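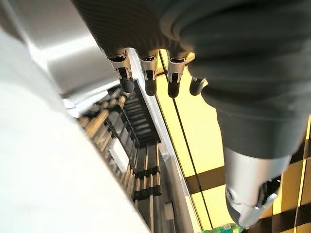 Notebook / Visits & Open Days

March 31, 2023

Open day at Covamwood, went with Rukhsana and Aleksi. We got there early and had the hand cell pretty much to ourselves for a while, which was great, because I wanted a long look at those fingers over the dowel rack! Silver middle segments, black rounded tips, and the thumb coming in low from the side. Bulkier across the back than I'd pictured from the Skorkirent talk in January.

Zane Org ran the demo. He says the rack holds up to 725 rods in their full setup and the hand is rated for 2000 cycles between fingertip changes (I asked twice, he stuck to it). Aleksi wanted to know about rods that aren't quite straight – good question, and Zane is going to send us their sorting notes.

Things I liked: black comb with evenly spaced teeth, so the rods sit at a known pitch. Also the clips around the bundle. We could copy those for our bench tomorrow, we have the plastic.

Didn't like: the glare off that white arm cover. Shirley will want to hear about that before she picks the finish on ours.

To do: email Zane re fingertip pads, price for a set of 13. Ask Shabnam if the Ñahui controller can drive 4 fingers plus thumb. Rukhsana has the handouts.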